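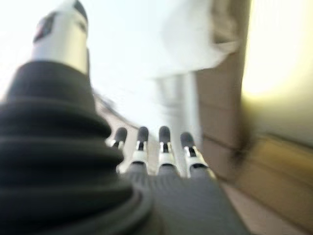

Ticket 1939 - Hindholm site - hand drops out mid shift
Opened by: Usa Kongkaew
Assigned: Torquil Rankin
Status: open, watching

September 23, 2020
Right hand stopped closing on the fold line, second time this shift. Arm still moves. Screen says grip timeout, code 4. Restarted from the panel, ran fine maybe half an hour then same again. Yaowalak went back to folding by hand so we dont miss the truck.

Torquil: is it all the fingers or just the thumb? Send the Jurkari log please, not the summary.

Usa: thumb lags, then the rest give up. Log attached. Target is still 600 pieces a shift, and that number assumes the robot. Who tells Brotelbridge we wont make it?

Torquil: I'll call them. Looked at log, thumb current climbs after every restart. Dont keep restarting it. Check under the bellows for lint, power OFF first.

Parisa Ghorbani: lint yes, a lot. Cleaned out. Also cable clip was loose at the wrist end, pushed back in. Ran 50 cycles at low speed, no timeout.

Usa: ok but who is supposed to be cleaning this? Before July we had two people on folding and a break rota. Now its one person folding, clearing faults and filling in tickets. Yaowalak missed her break again. Not a complaint about the robot, it's fine when it runs.

Torquil: fair. Adding lint check to start of shift, paid time, on the sheet. Have asked Sombat Khamphan for a second person on the line untill this is closed. New clip on order.

Parisa: full speed since lunch. One timeout, cleared itself. Leaving ticket open

3 comments hidden. 2 people found this helpful
This site uses cookies to keep you signed in. Accept | Manage settings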